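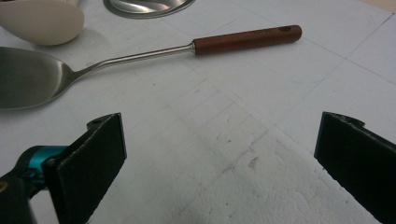 Speaker notes: Why Your Recipe Doesn't Work (talk for the Kerley library evening series, second version, shorter)

Start time is 7:00, so plan on 7:10. Water on the left. The clicker has to be pointed at the laptop and held up high, like you're hailing a cab.

OPENING

Thank them for coming out in January. Say who I am: twenty-odd years editing other people's recipes for a living, mostly for community cookbooks, church cookbooks, and one cookbook put out by a marina.

First line: "Raise your hand if you own a recipe you have never once gotten to come out right." Wait. Let the hands go up. Keep waiting, the back row is slow.

"Keep your hand up if you got it from a relative." Laugh here, if there's going to be one.

SLIDE 2: Beryl's card

Read the whole card out loud, slowly. Beryl Ackroyd's ginger cake, as handed down to her son Darren:

Butter, the usual amount.
Sugar to match.
Flour until it looks right.
Ginger.
Bake in the small tin till done.

Pause. Mention that Darren Ackroyd sent me this card with a note asking if I could "tidy up the punctuation."

Point to make: Beryl wasn't hiding anything. She wrote the card for herself. She knew the usual amount. A recipe card is a memo from a person who can already make the dish to the same person next Thanksgiving, and it does that job fine. Trouble starts when somebody else inherits the box.

Don't get into the small tin yet. Save it.

SLIDE 3: what I asked her

I phoned Beryl. She was very patient with me. Go through the call:

What's the usual amount of butter? "A block, less what you'd put on toast."
How big is a block? Long silence.
How much ginger? "Well, do you like ginger?"

I ended up standing in her kitchen with a scale, grabbing things out of her hands on the way to the bowl. Butter came in at 229 grams. She was annoyed that I wrote it down. She felt it made her look fussy.

(If anyone asks: yes, I rounded it in the printed version. No, I didn't tell her.)

SLIDE 4: words that mean nothing

Put these up one at a time. Don't rush.

"Medium heat." On whose stove? Mine has two settings, sulking and arson.

"Season to taste." Fine for soup. Came to me once in a recipe for raw sausage.

"A can of tomatoes." Cans have been shrinking quietly for years. A recipe from 1974 that calls for a can is asking for a can you can't buy anymore.

"Cook until done." Ask the room what done looks like for meatloaf. Let them argue. This can run for a few minutes if we're ahead. If we're behind, skip it, because it will run for a few minutes.

SLIDE 5: the ingredients are in the wrong order

Dull topic, so pick up the pace. Ingredients get listed in the order you use them. Tell the Arwel Foulkes story: chowder recipe, nineteen lines of ingredients, and then step six says "add the potatoes you boiled earlier." Earlier when? Arwel's position was that anyone making chowder would obviously have boiled some potatoes.

Related crime: "divided." Half the people who see "1 cup sugar, divided" dump in the whole cup. I have done it myself, and I was being paid to read the recipe at the time.

SLIDE 6: oven temperatures

The Garside Grange cookbook had a shortbread recipe set at 180. No F, no C. Three households tested it. Two got shortbread. The third left it in at 180 Fahrenheit for the whole evening and reported that it was "pale but warm."

Always write the letter. Also buy an oven thermometer. They cost less than the butter you're wasting.

SLIDE 7: the small tin

Okay, now the tin. Back to Beryl.

I tested her ginger cake four times at home with correct weights and it sank in the middle every time. Went back. Asked to see the small tin. The small tin is not small. It's a roasting pan. It was called the small tin because her mother owned a bigger one.

Let that sit. This is the best bit, don't step on it by explaining it.

SLIDE 8: how to fix a recipe you've inherited

Practical part. People will want to write this down, so leave the slide up.

Make it with the person, if you still can. Weigh whatever they pick up before it goes in.
Measure the pan. Top edge, inside, and depth.
Write down what it looks and smells like when it's ready, and then a time.
Give it to somebody who has never eaten the dish. Stay out of their kitchen.
Keep the original card. Put the new version behind it.

My outside tester is Valter Moreira, who follows instructions exactly and without mercy. One draft said "set aside" and never mentioned the onions again. He brought me the onions in a bowl.

SLIDE 9: when not to fix it

Slow down. Some cards aren't for cooking from. Darren's aunt left one that says only "Fish pie, ask Joan." Joan's been dead since before he was born. He has it framed, and I told him to leave it alone.

QUESTIONS

Likely ones:
Cups or grams? Grams. Somebody will be upset.
Can you halve a cake? Yes, but the pan too.
Will I look at their recipe? Yes, one each, and not tonight.

Hand out the ginger cake. Cut it into 29 pieces, last time we ran out at 20 and there was feeling about it.

Lights are by the fire door.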